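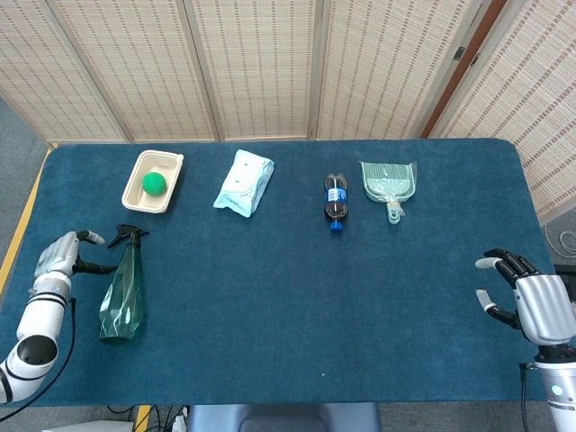

Ruvau Five-Panel Woven Divider and Olden Table Cover

Sold separately or as a pair. We stock both and have used both in our own back room since March, so what follows is partly the makers' copy and partly our argument with it.

The divider

Ruvau calls this a "privacy wall." It is a folding screen. It will hide a radiator, a stack of boxes or the wrong end of a studio apartment, and it makes a calm background behind a table. It will not block sound, whatever the leaflet says about "acoustic comfort." We held a phone call on one side and listened from the other, and heard every word.

The weave is cream, with fine rows of small reddish-brown dashes running across it. In the catalog it looks plain. At home the pattern shows more than you might expect, and if you already have a striped rug or a busy curtain you should order the swatch first. The frame strips are reddish-brown wood and the hinges are small, dark metal. We like the hinges. We would have liked a spare in the box.

Stand it with the end panels angled in. Ruvau shows it nearly flat against a wall in two of its photos, and we don't know how they got it to stay up. Ours leaned the first time somebody opened the door.

Price: $245
Panels: five
Assembly: none, but you need two people to unfold it the first time
Cleaning: soft brush or vacuum attachment. Ruvau also says "damp cloth." We tried that on the swatch and it left a ring.

The table cover

Olden's cover is a dark teal-blue with a soft, felt-like surface, cut for a rectangular table and meant to wrap down over the edges. On a table with rounded corners it sits neatly. Square corners bunch up, and Olden's answer to that is a set of clips sold for extra money, which we have decided not to carry.

The color is the reason to buy it. Pale and bright things stand out well against it: a beige tray, a green ball, a crinkly blue-and-white packet. A bottle of something dark brown is less striking, though a blue cap and a label help. If you sort, pack or photograph small household items, a plain surface like this one is easier on the eyes than bare wood grain.

Olden claims the cover is good for "2000 hours of daily use." We asked how that was measured and got a brochure back. What we can say is that ours collects lint, especially white lint, and needs a roller most mornings. Bottles with screw caps should be closed tight before they go down on it. We don't have a cleaning method for soda that we would put our name to.

Price: $40
Color: dark teal-blue only
Washing: spot clean, air dry – the label allows a cold machine cycle, but we haven't risked it

Buying the pair

The Grorano bundle discount printed on some older boxes has ended and we can't honor it. Ordering both together saves you one shipping charge and nothing else.

Returns

Covers can come back unopened. Dividers can come back within the month if the weave is clean and all the hinges are attached. Keep the carton – it is an awkward size and we can't send you another.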